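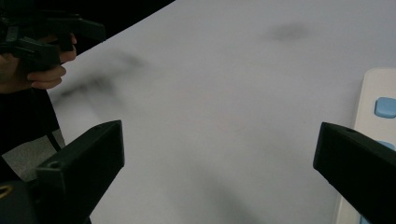
dzintra_v
Gatti wants 825 to refinish one tabletop?? I'd sand it myself, Genivaldo. Couple of evenings, tops.

Genivaldo Assunção
Yeah but I've never sanded anything bigger than a birdhouse, lol. It's a big old desk from the Jirndale estate sale and I paid 80 for it, so the quote stings.

hudov_fan
Disagree with dzintra. If there's veneer under that paint you'll go right through it. I did, in June, and cried.

dzintra_v
Only if you start too coarse! Go 120 and keep the sander moving.

Genivaldo Assunção
OK, checked the edge tonight and I think it's solid.
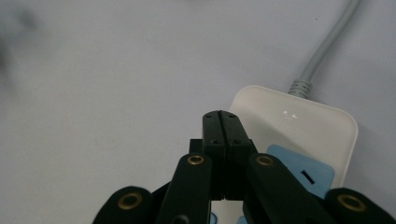
Still kinda nervous about old paint though, so I'm picking up a lead test kit before I touch it. If it comes back bad I'll call Gatti and eat the cost.

hudov_fan
Good call on the test. Still say pay the man.

dzintra_v
Boo. Post the results either way!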